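The Traltberg service robot is sold mainly to small hotels that can't staff a front desk all night. Buyers get the robot, a sleeve kit and 86 ready-made tasks, plus a phone line that is open until 9 p.m.
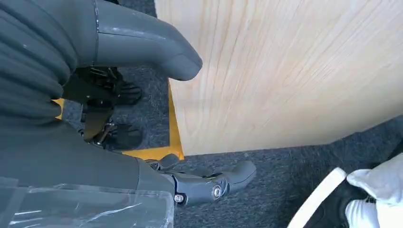 Khurram Gondal, who handles sales, says most customers start with two tasks, key cards and towels, and add others later. The lease is 333 a month with training included. Repairs are billed separately.

Sadia Afridi leased one in September for the Farooqui, her guesthouse in Clastusstead. Setup took roughly a morning. She would like a thicker manual – the printed one skips the grip settings – and a quieter fan.

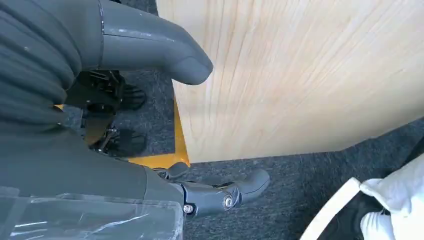
Grip matters most with cards. They are thin and stiff, and guests tend to reach for them early. Traltberg lets the owner set how firmly the fingers hold and how soon they let go. Afridi keeps the hold light and the release slow.

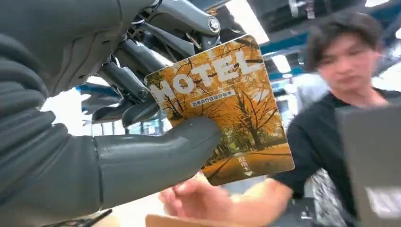
A hotel key card in the robot's gray hand, with a person's hand just below.

Her log showed 2904 handovers at last check. She plans to renew the lease, but wants the fan fixed first.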